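I bought the Drititz countertop dehumidifier in December, when our kitchen windows were fogging up every time I boiled pasta and the bread was going moldy in three days. We rent the top floor of an old house in Flerndale, the extractor fan has been dead since before we moved in, and I was sick of wiping the sills with a tea towel every morning.

## Setting it up

Not much to say! Fill nothing, plug it in, press the one big button. The manual is 46 pages long and only two of them are in English, but you won't need more than that. Mine had a faint new-plastic smell for the first couple of evenings and then it was gone.

I did have to think about where it would go. It wants a hand's width of clear space behind it for the air to come out, and counter space is precious. I ended up clearing a spot at the far end from the microwave and the bread basket, after my first try (right beside the stove) had it pulling in steam and clicking off every ten minutes.

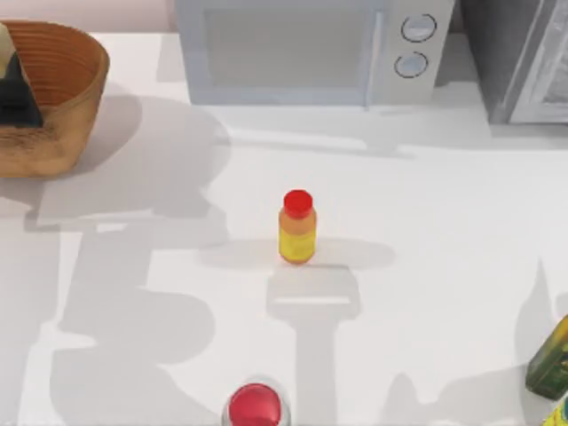
## Living with it

The noise is my biggest gripe. On low it's a hum you stop hearing, on high it's like having a hair dryer going in the next room. My neighbor Mudassar Khokhar has the Lurnska one, which is quieter, but his tank is tiny and he's forever carrying it to the sink.

The windows, though – wow. Within a week I was waking up to clear glass, and a loaf now lasts until we've eaten it. I run it on high while I cook and for an hour after, then low overnight. Emptying it is a once-a-day job, and the tank has a proper handle and a lid so you don't slop water down your socks.

## Things I'd change

- The light on the front is bright blue and can't be turned off. I put tape over it.
- The cord is too short, so measure before you buy.
- Replacement filters only come from Singhal, and they took ages to arrive.

Would I buy it again? Yes, for a small kitchen with bad air. If yours opens onto the living room I'd go a size up, or at least try it on high in the shop first and see if you can still hear yourself talk.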